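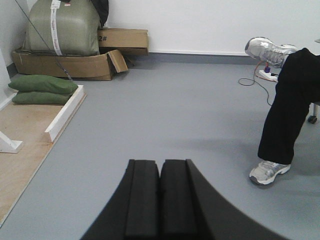
2 min read · 14 posts

1/ ok moving thread part whatever. the front room at the new place. gray floor, white walls, and a corner that has become The Corner

2/ green bundle on top of a box. box is giving up, sides buckled, one flap hanging open. do not put heavy soft things on half empty boxes. i know this. did it anyway

3/ two green cushions on the floor under that. they go with the couch from Grímsdóttir, which is not here. couch is in a warehouse in Tonmont until July. so for now the cushions ARE the couch

4/ delivery fee for the couch was $157 btw. then they wanted 63 more for stairs. there's four steps

5/ smaller box on its side against the wall, marked 2# something. my numbering system lasted one evening. had a list on my phone that said what's in every box and I typed over it with a grocery list

6/ pretty sure it's kitchen stuff. could be lamps. not opening it till there's a shelf to put things on, thats the rule now

7/ speaking of. shelf is the Oltitz one, the tall one, comes flat. $200 and the screws are extra?? who sells a shelf with no screws
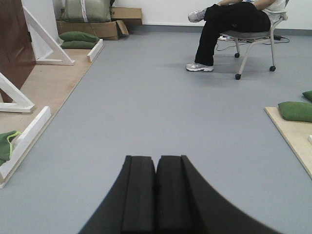
8/ anyway the floor. best thing about the place. plain gray, one sweep and done, no carpet to fight with. old apartment had the beige stuff and i lost that war years ago

9/ the cables though. there's a tangle by the wall behind the rolling chair and it's next on the list. plan is velcro ties and one long power strip, everything up off the floor so the chair wheels dont chew on it

10/ white wood frames and the tan platform stay on the left side for now. too big to shuffle around twice. will deal when the shelf is up and I know how much wall is left

11/ someone asked about paint. leaving it white. got a Breneo sample card, looked at it for an hour, every one of them was also white

12/ total so far for the move is $2,681 and that's before the shelf. truck was most of it. next time i own less stuff

13/ order for tonight - cables, then a new box for the green bundle, then break down the sad one for recycling. cushions last, need somewhere to sit and eat

14/ if anyone has a spare bag of wood screws pls message me. will pay in noodles. more tomorow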